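De : Carys Pugh
À : liste Dramby
Date : 10/3/18
Objet : Re: Barquettes alu et tri à la buvette

Bonjour à tous,

Gangadharan Pinto a écrit :
> Je reprends le dossier des déchets de la buvette de Grotdale.
> L'an dernier nous avons commandé 3000 barquettes et il en
> reste un carton entamé au local d'Alby. Avant de repasser
> commande, je voudrais savoir si on continue avec l'aluminium
> ou si on prend du carton. Le fournisseur attend la réponse.

Je suis plutôt pour garder l'aluminium cette année. Le carton que nous avions essayé en juillet ne tenait pas avec les plats en sauce, et il fallait doubler les barquettes. En plus, le centre de tri dont dépend la salle accepte les barquettes alu, à condition qu'elles soient vidées.

Le point faible reste la fin du service. Les gens posent tout ensemble sur les tables, la barquette, le papier, le gobelet, et c'est à nous de séparer.

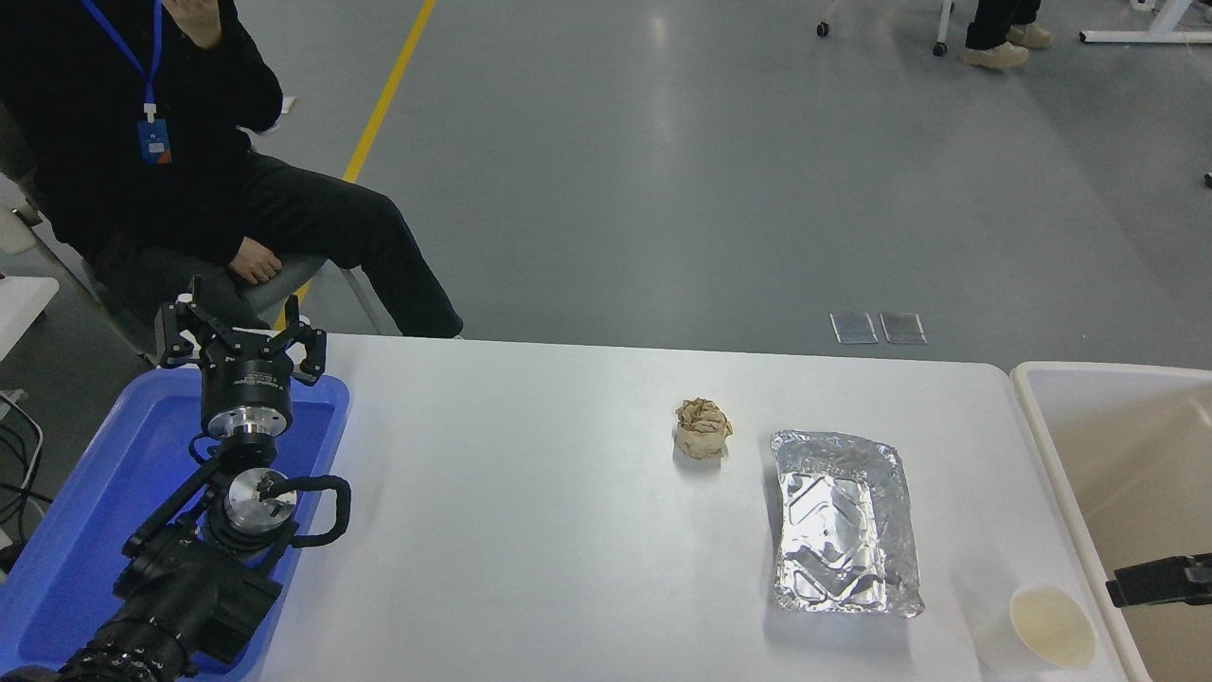 Faut-il rincer les barquettes avant de les mettre dans le bac jaune ?

Il suffit de bien les vider, un fond de gras ne gêne pas le recyclage. Je propose de l'écrire sur l'affiche, la question revient à chaque fois.

Pour les gobelets en papier, la consigne locale n'est pas la même à Alby et à Grotdale. Je rappelle la mairie et je vous redis. En attendant, on les met à part, dans 2 sacs fermés, côté cuisine.

Côté budget, le devis Pinto (aucun lien avec Gangadharan) prévoit un rabais au-delà de 30 cartons. Nous en sommes loin, sauf à grouper avec une autre association. Si quelqu'un a un contact, qu'il réponde sur la liste.

Bonne soirée,
Carys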